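How Does a Game Character Learn to Walk?

Press the stick forward and your hero walks. Push harder and your hero runs! It feels so simple when you're playing, but there is a whole pile of clever work hiding inside those little footsteps, and today we're going to peek at how it gets done.

Let's use a made-from-scratch character called Bakalis. He's a fox with very big boots, and he lives in a game called Darnov, which a small team has been building since last August. When Bakalis was first put into the game he couldn't walk at all. He just slid across the grass like a chess piece!

First, the bones

Every 3D character starts out as a shell, a bit like a hollow chocolate bunny. To make it move, somebody has to put a skeleton inside. Game makers call this a rig, and building one is called rigging. Bakalis has 39 bones. His tail has six of them, so it can swish in a nice curvy way, and each ear has two.

Maja Michalski built his rig. She had to tell the computer which bits of fox go with which bone, so that when the knee bends, the fur on the knee bends too. The first time she tried it, his nose was stuck to his left boot. Every step stretched his face right down to the ground! (The team kept a video of that one.)

Next, the poses

Now comes the animator, who is the person who makes things move. An animator sets up important poses called key poses. For a walk, you might have one with the front heel touching the ground, one with the legs passing each other, and one where the body is at its highest. The computer fills in the poses between them.

Bakalis takes one full walking loop, left foot and right foot, in 25 pictures. Then it starts over again from the first picture, and if the last one matches up nicely with the first, you never notice the join. This is called a walk cycle, and you've seen thousands of them.
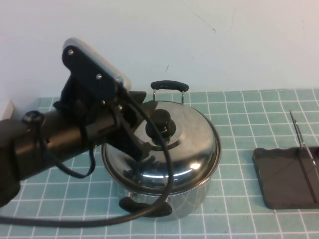 Why do some characters' feet look like they're skating?

The walk cycle and the moving speed don't match. If the game pushes the character forward faster than the legs are stepping, the feet slide over the floor. Animators call it foot sliding, and they fix it by changing the speed of the legs or the speed of the character until the two agree.

You can hunt for this yourself! Pick a game you like, walk your character slowly beside a wall, and keep your eyes on the shoes. Older games do it a lot.

Mixing moves together

A walk by itself isn't enough, of course. Bakalis also needs a run, a jump, a tiptoe, a climb and a very grumpy "I'm standing in the rain" pose. And what happens when he goes from walking to running? If the game swapped one for the other in a blink, he would twitch. So the game blends them, using a little less walk and a little more run each moment, the way you'd stir chocolate into milk.

Lev Pylypenko looks after the blending, and he likes stairs least of all. On stairs, each foot has to land at a different height, so the game checks where the step is and bends the leg to fit while you're playing. All those moves add up, too. Darnov has 580 separate animations so far, counting the chickens.

Try it at home

Take a pad of sticky notes and draw a stick person on the bottom one, with the legs wide apart. On the next note up, draw the legs a bit closer. Keep going until the legs cross and open again, then flip the pad with your thumb. Your stick person is walking! Add a hat that bounces a tiny bit later than the head and it will look even better.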